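Preserved lemons, and other news from the Kandasamy Street kitchen

Dear neighbours,

Many of you asked me after the May lunch for the way we make the preserved lemons, so I promised to write it in the newsletter. I learned it from Sumathi Thevar, who learned a part of it from her mother and a part from a label on a jar, as she says herself. My own grandmother in Norway never saw a lemon in salt in her life, so please do not think it is a family secret from my side.

You need lemons with a good skin. It is the skin you will eat in the end, and the inside you mostly throw away or put in a soup. If the lemons come from the shop they have often wax on them. Put them in a bowl, pour hot water over, count to twenty and rub them with a clean cloth. The lemons from Kavitha's tree behind the Platance building have no wax and only need a rinse. A small dark spot on the skin does no harm, you can cut it away with the point of a knife. Soft places are another matter, and those lemons I use the same day for juice.

For one big jar we take 12 lemons. Cut each one in four from the top, but stop before the bottom, so that it stays together like a flower. Fill the cuts with coarse salt, without iodine if you can find it. Press the lemons down in the jar, hard, until the juice comes up. If there is not enough juice to cover them, squeeze one or two more and pour it in. Sumathi adds a bay leaf and a few black peppercorns. I have tried with a cinnamon stick and I like it, but my husband does not, and we have now two jars at home with names on.

Keep the jar in a cupboard for a month and turn it upside down when you remember. Check that the lid is tight before – I have salt marks on one shelf that will never leave. After the month it goes in the fridge. When you use a lemon, rinse it well under the tap and slice the skin thin. It is very good with chickpeas, with fish, and in the rice that Shengli Cui makes for our lunches, where he fries it first with garlic.

Some of you have asked if it works with oranges or grapefruit. Oranges become too sweet and a little strange for my taste. Grapefruit I have not tried. Sadia Ghumman puts limes in oil with chilli and mustard seed, and this is a different thing and much stronger. She will bring a jar to the next lunch so you can taste it with a small spoon.

About the lunch: we need more big glass jars with lids that close properly. Jam jars are too small. You can leave them in the blue crate inside the door any morning before ten. Please wash them first and take off the labels if they come off easily.

The savings box for the new stove now has 1200 dollars in it, after the cake table in May. The stove we want from the second-hand dealer in Flurport costs 2586 dollars with delivery, so we are coming closer. The old one has still two burners that light and one that lights on some days. We have room for 40 people at the tables, and the colour of the wait-list paper on the noticeboard is now green, as the yellow paper was finished.

Kavitha has more lemons on the tree than she can use. If you would like a bag, write your name on the list by the kettle.

With warm greetings,
Gudrun Torvik
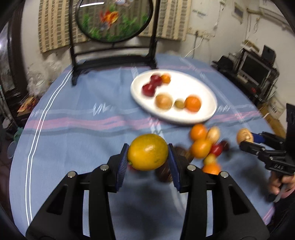
Yellow-orange citrus over the striped blue tablecloth.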